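Ticket 1004: Label printer at packing bench 2 prints blank labels after lunch

Opened by: Rosemarie Ehlers
Assigned to: Yavuz Türkmen
Site: Brevico, returns building
Priority: normal

## Report

The label printer on bench 2 works in the morning. Some time after the midday break it starts feeding blank labels. The job shows as printed in Uvero and the queue is empty. Switching the printer off and on again gives one or two good labels and then blanks. The printer on bench 1 is the same model and has no trouble.

We are using bench 1 for everything in the afternoons, so the returns are getting out, but slowly. Åsmund has to walk the length of the building with each parcel.

## Log

**09:10, Yavuz.** Printed the self-test page from the button on the front. It came out clean and dark. Printed 12 labels from Uvero, all fine. Cleaned the print head with an alcohol wipe anyway. Asked Rosemarie to ring me when it next happens and to leave it switched on.

**13:40, Yavuz.** Rosemarie rang. Self-test page is now blank as well, so the fault is not in Uvero or the network. Opened the lid. Head is clean, roll is seated, and the labels are the right way up. I scratched one with a fingernail and it left no mark.

These are direct thermal printers with no ribbon. A thermal label should go dark when scratched. The roll in the printer is a plain paper roll meant for the ribbon printers in the office.

**13:55, Yavuz.** Fitted a thermal roll from the bench 1 drawer. Self-test fine. Asked the afternoon packers to carry on with it and left the ticket open, as I could not see why it would work after a restart with the wrong roll in.

**14:30, Åsmund Lie.** I can answer that. When it went wrong I took the roll out and put the morning one back on, which only had a few labels left on it. Then I put the new one in again when it ran out. I thought it was the restart that helped.

**14:50, Yavuz.** Thanks, that explains it. Checked the shelf under bench 2. It has 8 rolls on it, all of them the plain type. The boxes from Björklund are the same size and colour for both types and the only difference is the last letter of the part number, T for thermal and P for plain.

Walked the rest of the building to see where else the plain rolls had ended up. None at the sorting end.

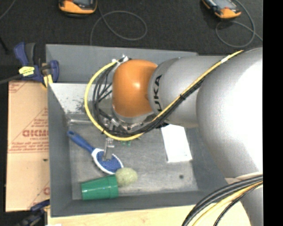 ## What to do if it happens again

1. Scratch a label with a fingernail. If there is no dark mark, it is the wrong roll.
2. Take a roll from a box with a part number ending in T.
3. Hold the feed button until the status light goes green, then let go.
4. Print the self-test page before sending anything from Uvero. Jobs already marked as printed have to be sent again by hand from the History tab.
5. If the self-test is blank with a T roll fitted, stop there and reopen this ticket.

## Follow-up

- Plain rolls moved from bench 2 to the office cupboard. Done, Åsmund.
- Standing order with Björklund changed so the returns building only gets T rolls. Sent to Sølve Öberg for approval.
- Labels from the blank batch: Rosemarie to compare the afternoon parcels with the History tab. Two had to be reprinted, both now sent.
- Shelf under bench 2 to be marked THERMAL ONLY. Not done yet, the marker tape is on order.

**16:20, Rosemarie.** Printed all afternoon with no blanks. Sølve has approved the order change. Happy for this to be closed once the tape is up.

Status: pending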